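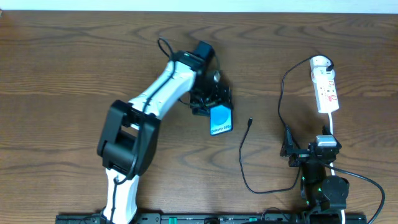 How to read a form guide before you place a bet

A form guide looks like a wall of numbers the first time you open one. Most of it can wait. Start with these parts and add the rest as you get used to them.

1. Find the race conditions
Look at the top of the page for the distance, the class and the track rating. A horse that wins over a sprint may have nothing left in a longer race.

2. Read the recent runs
The string of figures beside the horse's name shows its last finishes, with the most recent on the right. An x marks a spell, usually three months or more off the track. A 0 means tenth or worse.

3. Check the margins
Fifth, beaten by two lengths, can be a better run than second in a weak field. Varnlow ran fifth twice last February and was favourite next time out.

4. Compare the weights
See what the horse carried last start and what it carries today. A rise of 3 kg after a win is worth noting, more so on a heavy track.

5. Look at the barrier and jockey
Wide barriers hurt most when the first turn comes up early. Check whether the jockey has ridden the horse before — Carter Lemieux has been on Oria for all her wins, and she tends to pull with other riders.

6. Set your limit
Decide what you can afford to lose before the first race and leave it at that.

Scratchings and track ratings change on the day, so check both again before the jump.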